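Flerkow: Frequently Asked Questions

Home
Rules
Variations
FAQ
Find a table

These are the things people ask us most on game nights and by email. The full rules are on the Rules page, and they're short, so have a read of those first if you've never played. If you have played and you're mid-argument, scroll down to Scoring!

Getting started

What is Flerkow?

It's a tabletop game of little cubes and a plate. Players take turns placing or shifting cubes to make the patterns on their pattern cards, while everybody else is trying to make their own patterns out of the very same cubes. It takes two minutes to learn and then you'll be thinking about it in the shower.

How many people can play?

Two to six. Two is quiet and quite mean. Four is the sweet spot in my opinion (big enough for grudges, small enough that you're not waiting forever for your turn). With six, use a bigger plate or you'll be knocking elbows all night.

Do I have to buy a set?

No, and plenty of our regulars never have. You need small cubes in a few colours, a plain plate, a cloth and the pattern cards, which you can print from the Rules page. There are 98 cards in the current deck. If you printed yours before February, you'll be missing the last page, so grab that one again.

How long does a game go for?

Half an hour for most groups. We've had a final between two very stubborn players that ran for 107 turns, and we put the kettle on twice.

The plate

Does it have to be a plate?

We think so! You could play straight on the table, and people do, but a plate gives you a clear boundary. A cube is either on or it's off. It also means you can slide the whole game out of the way when dinner's ready and bring it back afterwards.

What sort of plate works best?

Plain, flat and white. Flat matters most. On a plate with a deep well the cubes creep toward the middle whenever someone bumps the table, and then you're all trying to remember where things were. A patterned plate looks gorgeous, but it's murder on the eyes when you're checking a diagonal. Op shops are full of single white plates that have lost the rest of their set, and they're perfect.

Can I use a paper plate?

For a picnic, sure. They flex a bit when you move them, so leave it where it is once the game starts.

The cloth

Why do you always play on a cloth?

Noise, mostly. A dropped cube on a bare table rattles off under the fridge, but on a cloth it just sort of plops. The plate stays put, too. Go for something with texture, as a slippery satin cloth is worse than no cloth at all. And pick a colour that isn't in your cube set. I'm very fond of blue-violet under a white plate: with greens on top, you can read the table from the other side of the room.
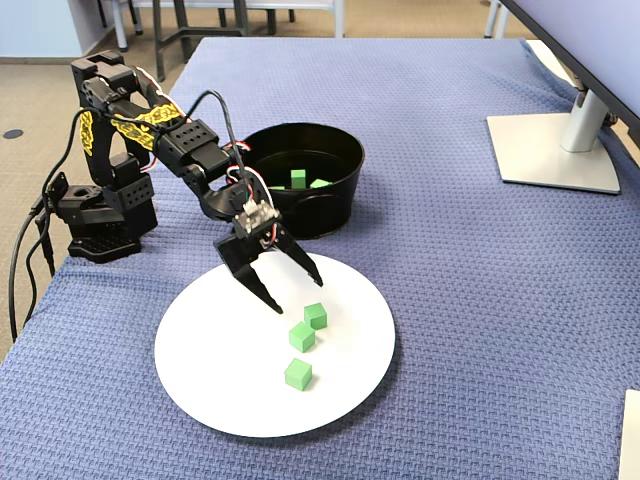 Hacer Avcı wrote in to say that her family plays on a folded bath towel and wouldn't go back, as even the bounciest cube stops dead, though she does warn that the plate needs a good press down first or it sits on a lean.

We tried it the same week and she's right on both counts. A towel also goes straight in the wash, which is handy if your group snacks the way ours does.

How big should the cloth be?

Big enough to go past the plate by a hand's width on every side. If you want to cover a full dining table for a tournament, we use lengths of 200 cm and overlap them.

The cubes

What are they made of?

Whatever you like. Timber and plastic both play well. Avoid anything with rounded corners, as you'll want them to sit flat and stay where they're put. Sugar cubes have been tried. The kids ate them.

Do the colours mean anything?

In the basic game, no. A pattern can be made in any single colour. In Clotgate (see below) the colours have different values and things get heated.

My cubes are chipped or sticky. Can I fix them?

Sticky ones, warm water and a drop of dishwashing liquid, then dry them on a tea towel. If the paint is wearing off timber cubes, a thin coat of Dridex does the job. Let them cure overnight and turn them once. I tried to do all six faces in one go and ended up with a very nice set of cubes attached to a sheet of newspaper.

Scoring

Is a loose diagonal still a diagonal?

The big one! We play that it counts if the cubes follow on from one another in a line that everyone at the table would call a diagonal. They don't need to touch, and they don't need to be ruler straight. If even one player objects, the player who made it gets one nudge with one finger. After the nudge, the objector has to let it go.

What's the smallest pattern that scores?

3 cubes. Pairs never score, no matter how beautiful.

Does a cube hanging over the rim count?

If it's balanced there and nobody is holding it, yes. If it falls before your next turn, you lose the point, and people are allowed to cheer.

Can I pick up a cube and then change my mind?

You can put it back on the spot it came from. You can't swap it for a different one. Touched is touched.

Variations

What is Clotgate?

It's the faster version, where cubes may be clumped together to block a path across the plate. It's loud and very silly and I love it. Try the basic game a few times first.

What about Manurung rules?

Same as the basic game, but played in silence until someone scores. It's surprisingly tense, and lovely late in the evening.

Can I send you my own variation?

Please do! Tell us how many players you tested it with and what size plate you used. We play every one that comes in, though it may take us a few weeks to reply.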